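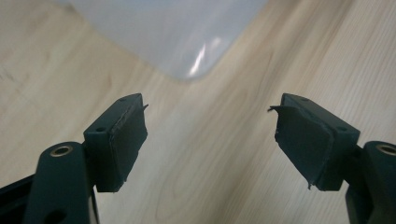
Zwischenbericht Juni: Software für Greifplanung und Wahrnehmung im Projekt Skikero

Liebe Frau Cherkaoui,

wie versprochen kommt heute unser Bericht über das zweite Arbeitspaket, und ich fürchte, er ist wieder etwas länger geraten als der letzte. Es ist aber auch viel passiert, und das meiste davon ist erfreulich!

Zur Wahrnehmung

Der größte Brocken war die Erkennung durchscheinender Kunststoffteile. Milchig weiße Behälter und Deckel auf hellem Holz sind für unsere Segmentierung nach wie vor ein unangenehmer Gegner: Die Maserung schimmert am Rand durch, Glanzstreifen auf der Oberfläche werden gern für Kanten gehalten, und wenn das Teil dann noch unscharf hinter den Fingerspitzen liegt, bleibt vom Umriss wenig übrig. Magdy Kabbaj hat deshalb die Konturschätzung neu geschrieben. Sie verwirft Glanzstellen jetzt vor der Kantensuche und führt für jeden Randabschnitt einen eigenen Vertrauenswert mit, den der Planer auswerten kann. Trainiert haben wir mit 3000 neu annotierten Einzelbildern aus der Sicht des Greifers. Das Annotieren hat deutlich länger gedauert als geplant (dazu unten mehr), aber die Rückmeldung aus Plernitz ist sehr gut, und gerade runde Ecken werden viel sauberer getroffen als im Frühjahr.

Zur Greifplanung

Duarte Falcão hat den Planer so umgebaut, dass er die Öffnung zwischen den Backen aus dem Bild schätzt und mit dem Sollwert der Regelung vergleicht. Dabei sind wir über eine Kleinigkeit gestolpert, die uns fast eine Woche gekostet hat. Die Gummibeläge auf den dunkelgrünen Fingerkuppen haben ausgefranste Schnittkanten, rechts steht ein spitzes Eckchen in den Spalt hinein, links ein dünner, eingerollter Lappen über die Kante, und die alte Maskierung hat solche Zipfel dem Objekt zugeschlagen. Der Planer glaubte also an einen Kontakt, obwohl zwischen den Backen gar nichts war. Die neue Maske wird aus den geraden Gehäusekanten der Kuppen aufgebaut und lässt einen Saum für den Belag frei. Als Stützpunkte dienen zusätzlich die kleinen Schraubenlöcher auf der Oberseite, die sich auch bei mäßigem Licht ordentlich finden lassen. Die Messingeinsätze hatten wir ebenfalls probiert, der rechte wird aber vom Bildrand angeschnitten und taugt deshalb nicht.

Werkzeuge

Die Wiedergabe aufgezeichneter Läufe startet nun mit einem einzigen Befehl, und Maske, Kontur und geplante Backenstellung liegen übereinander in derselben Ansicht. Das klingt unscheinbar, hat uns die Fehlersuche aber enorm erleichtert. Melquiades Hinojosa schreibt gerade die Anleitung dazu, damit auch die Kollegen bei Timmermans damit arbeiten können.

Offene Punkte

Die Annotation liegt 2 Wochen hinter dem Plan. Das Budget bleibt davon unberührt, der Meilenstein zur Kraftregelung rückt allerdings entsprechend nach hinten, und dafür bräuchten wir Ihre Zustimmung. Außerdem fehlt noch ein automatischer Test, der die Maske nach einem Belagwechsel prüft. Den Entwurf bringe ich am Dienstag zu unserem Gespräch mit.

Mit herzlichen Grüßen aus Fanstead
Aigars Kazlauskienė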